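Filed under: Home Storage, Baskets & Bins, Reader Reviews

I have bought a truly silly number of baskets over the years, and most of them ended up holding mail. So when my sister-in-law wouldn't stop talking about the long Cidard basket from Dunemer, I ordered one in September mostly so we could change the subject. It was 62 dollars, and yes, I know what a cardboard box costs (nothing!).

The job I had in mind was the plush toy problem. You buy one rabbit, and then the rabbit has friends, and then you're stepping on a fox at six in the morning.
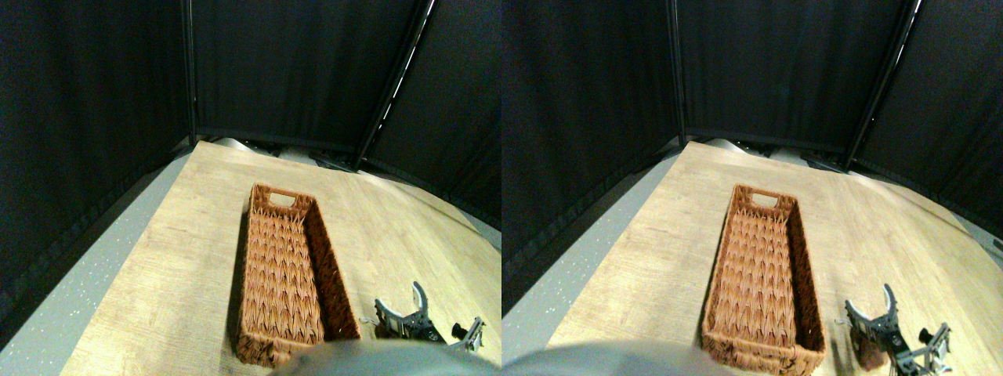 The Cidard, empty and waiting for its first tenants.

First thing I noticed was the shape. It's long and narrow, so it sits lengthwise on a table and leaves you space beside it, and I like that a lot more than the big round tubs where everything sinks to the bottom and stays there until spring. The color is a warm reddish-brown, and the weave is a herringbone sort of pattern that goes across the floor of the basket too. My last one, from Zevon, was 80 dollars and had a plain flat board for a bottom, which felt cheap the second you emptied it.

There's an oval handle cutout in the end wall, and I have opinions about handle cutouts. Attached handles flop around and come loose (ask me about the Zevon). A hole in the wall just stays a hole. I can get my fingers in there fine, though I'd like the edges wrapped a little thicker when the basket is really loaded up.

I keep mine on a light wood table and did worry about scratches, so I slid it back and forth a few times on purpose before I trusted it. No marks so far. If your table is a soft wood or you've just oiled it, I'd still put felt dots underneath. 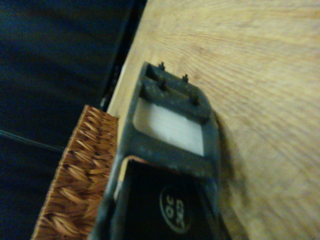
Kalliopi Todorova wrote in to say she skipped the felt and cut a strip of shelf liner to fit the bottom, and that it also stops the basket from creeping when a kid drags toys out by the ears. I tried it on Wednesday and she's right, it's better than the dots!

Now, capacity. This is a basket for small plush, the kind you can pick up with one hand, and if you've got one of those enormous bears you should look at the Dumitrescu floor hamper instead (94 dollars, ouch). With the little guys it does really well. The long ones go down the middle and the round ones tuck in at the ends,

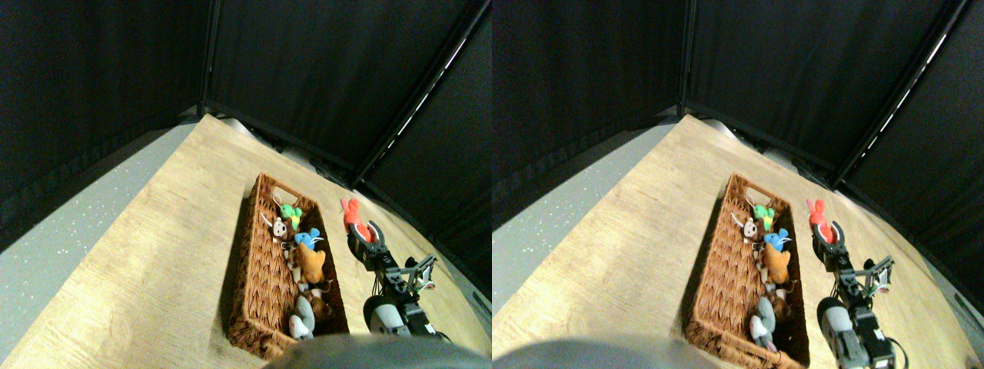
and you can still see who's in there without dumping the whole thing out, so bedtime negotiations go quicker at my house. I do leave a bit of room at the top. Stuff it to the rim and the top layer just rolls off when you carry it.

My one real gripe is the weave itself. It's coarse, and there are places where the strands look a little frayed. Anything fuzzy is going to find those spots sooner or later, so run your hand around the inside before you fill it and snip whatever pokes out. I'd be fussier still with knits.
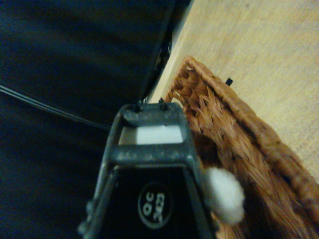
Would I buy it again?

Yes, at 62 I would, and I'd probably get a second one for the craft stuff. At 80 I'd have to think about it. Dunemer also sells a fabric liner, which I haven't tried, so if you have one, let me know whether it stays put or bunches up at the ends.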